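목재의 표면 읽기 — 4주차 강의 노트
과목: 생활가구의 재료와 관리
담당: Ademir Rezende / 실습 조교: Jailson Pacheco

지난주에 나눠 드린 판재 샘플은 다들 만져 보셨나요? 이번 주는 제가 한 학기 중에 제일 좋아하는 주제, 나뭇결입니다! 책상 앞에 매일 앉으면서도 상판의 무늬를 5분 이상 들여다본 적은 별로 없으실 텐데, 오늘 수업이 끝나면 카페에 가서도 테이블부터 보게 되실 거예요.

1. 무늬는 어디서 오는가

나무는 계절에 따라 자라는 속도가 다릅니다. 봄과 초여름에 자란 조재는 세포벽이 얇고 색이 연하며, 늦여름 이후의 만재는 세포벽이 두껍고 색이 진합니다. 이 둘이 한 쌍으로 쌓인 것이 나이테이고, 통나무를 어느 방향으로 켜느냐에 따라 나이테가 판재 표면에 다른 모양으로 드러납니다.

곧은결(정목): 나이테에 직각에 가깝게 켠 면. 줄이 나란하고 촘촘합니다. 수축이 적고 뒤틀림에 강한 편입니다.
무늬결(판목): 나이테의 접선 방향으로 켠 면. 산봉우리나 물결, 등고선 같은 곡선이 나옵니다. 폭 방향으로 수축이 더 큽니다.
마구리면: 섬유를 가로질러 자른 면. 나이테가 둥글게 보이고 수분을 가장 빨리 빨아들입니다.

한 판 안에서도 줄 간격이 달라집니다. 켜는 면이 나이테와 만나는 각도가 조금씩 바뀌기 때문인데, 각도가 클수록 줄이 모이고 작을수록 넓게 벌어집니다. 이 원리만 알아도 무늬를 보면서 통나무의 어느 쪽을 켠 것인지 머릿속으로 그려 볼 수 있습니다. 저는 이게 정말 재미있습니다. 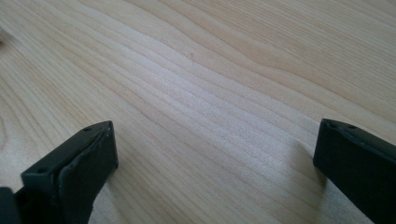

표면 무늬만 보고 원목인지 아닌지 알 수 있나요?

윗면만으로는 판단하기 어렵습니다. 얇게 켠 무늬목을 붙인 판도 윗면은 진짜 나무이고, 인쇄한 시트도 요즘은 결이 무척 자연스럽습니다. 모서리와 마구리에서 무늬가 옆면으로 이어지는지, 아랫면의 결이 윗면과 짝이 맞는지, 같은 무늬가 일정한 간격으로 반복되지 않는지를 함께 살펴야 합니다.

2. 빛과 결

같은 상판이라도 조명에 따라 인상이 크게 달라집니다. 표면 검사를 할 때는 창이나 스탠드의 빛이 낮은 각도로 들어오게 두고, 눈높이를 바꿔 가며 최소 두 방향에서 보세요. 긁힘은 결을 가로지르는 방향으로 볼 때 잘 드러나고, 물 자국은 비스듬히 볼 때 광택의 차이로 드러납니다. Ornent 가구 공방에 견학을 갔을 때 작업자분들이 상판 앞에서 계속 무릎을 굽혔다 폈다 하시던 것, 기억나시죠? 바로 그 동작입니다.

관찰 기록을 쓸 때는 색 이름을 넉넉하게 준비해 두세요. "밝은색" 한마디로 끝내면 나중에 비교할 수가 없습니다. 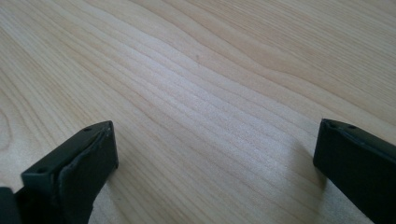 기록지의 '결 방향' 칸은 기준 변을 먼저 정하고 씁니다. 자기 앞쪽 변을 아래로 놓고 줄이 어디에서 어디로 흐르는지를 적으면 되는데, 이 상판이라면 "왼쪽 아래에서 오른쪽 위로, 완만한 물결"이라고 쓸 수 있겠습니다. 가운데는 줄이 촘촘하고 위쪽 양 모서리로 갈수록 띠가 넓어진다는 점도 덧붙이면 훌륭한 기록이 됩니다! 중앙 조금 위의 작고 어두운 점은 '점' 칸에 위치만 적으세요. 옹이인지 얼룩인지는 손끝으로 만져 보고 마른 천으로 한 번 닦아 본 다음에 판단합니다. 보자마자 "옹이"라고 적는 분이 매년 꼭 계시는데, 관찰과 판단은 칸을 나눠 주세요.

3. 상판 위의 물건과 관리

상판은 결국 쓰는 물건이니 올려 두는 것까지 생각해야 합니다. 튜브나 병에 든 제품은 입구에 내용물이 남아 있기 쉽고, 바닥에 묻은 채로 오래 두면 마감층에 자국이 남습니다. 칸이 나뉜 작은 바구니에 세워 담으면 상판에 직접 닿지 않고, 닦을 때도 한 번에 들어 옮길 수 있어 편합니다. 전선 구멍이 있는 책상은 구멍 둘레를 빼먹지 마세요. 절단면의 마감이 얇으면 거기로 물기가 먼저 들어갑니다.

청소 순서
마른 천으로 먼지를 걷어 냅니다.
물에 적셔 꼭 짠 천으로 결을 따라 닦습니다.
모서리와 구멍 둘레는 천을 손가락에 감아 따로 닦습니다.
곧바로 마른 천으로 물기를 거둡니다.

알코올이나 아세톤이 든 세정제는 보이지 않는 아랫면에서 먼저 시험해 보고, 광택이 변하면 쓰지 않습니다.
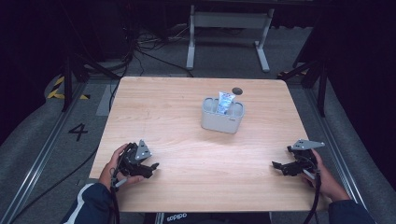

그림 3. 나뭇결 상판과 두 칸짜리 밝은 회색 플라스틱 바구니. 오른쪽 칸에 흰 튜브, 상판 안쪽에 둥근 전선 구멍.

4. 과제

집이나 학교에서 상판 하나를 골라 관찰 기록지를 작성합니다. 종류는 책상, 식탁, 작업대 모두 괜찮습니다. 결 방향, 줄 간격의 변화, 색, 점과 흠, 모서리 상태를 적고 손으로 그린 무늬 스케치를 한 장 붙여 주세요. 그림 실력은 보지 않습니다. 배점은 100점이고, 그중 43점이 관찰의 구체성입니다. 마감은 2021년 3월 16일, 제출은 Tesitz 관 실습실 앞 서류함입니다.

읽을거리: 강의 자료집 『Tretusico』 13쪽부터 「판목과 정목」 절 끝까지. 스케치가 막막한 분은 Pacheco 조교에게 작년 기록지를 보여 달라고 하세요. 다음 주에는 오일 마감과 우레탄 마감을 직접 발라 비교할 예정이니 버려도 되는 앞치마를 가져오시기 바랍니다.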